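When Darcy Chisholm took her first foster placement, she had a spare room, a borrowed car seat and a phone number for the county office in Moltard that nobody answered after four. The little boy came just before supper one evening in December, and he stayed for 18 months.
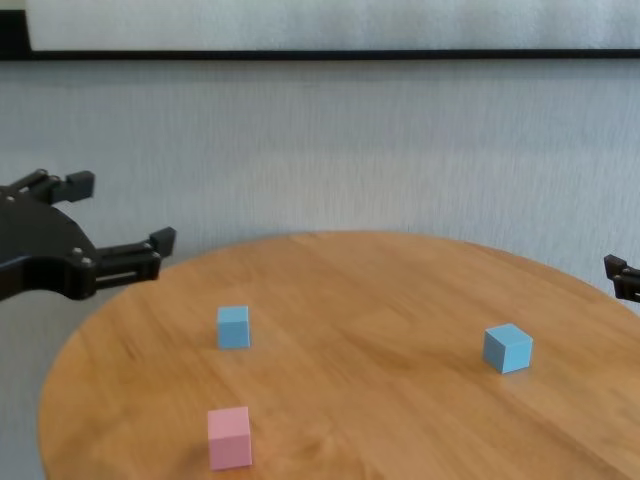
She talks about that time slowly, the way you'd talk about a long drive you once made in bad weather. His mother lived out in Gernura, two bus transfers from the visiting center, and if the first bus ran late she lost half her hour with him. Darcy started driving out to fetch her. It wasn't in any of the paperwork (her caseworker wasn't thrilled!), but the two women got to know each other in that car.

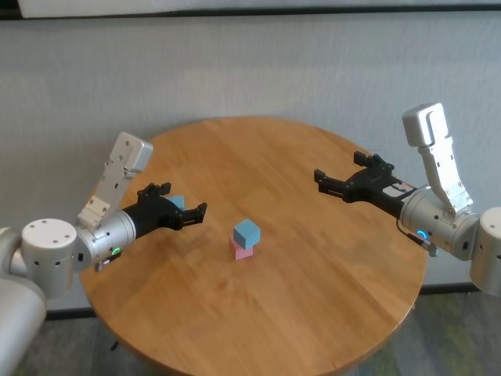

Now she helps run the Drestine Family Line, a small outfit that matches parents who have an open case with people who will give them a ride, sit beside them in court, or explain a letter over coffee. Last year they worked with 111 families, and almost 100 of those parents made every single visit on their plan. Three of the drivers are parents who got their own kids home first.

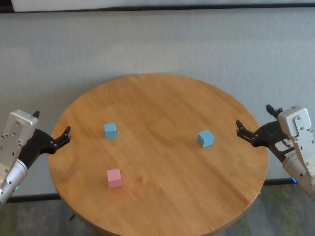
The boy is back with his mother and doing well in school, and they still come over for Darcy's birthday. She'd like the county to pay for the gas next year. She has asked twice, and she plans to ask again at the spring budget meeting.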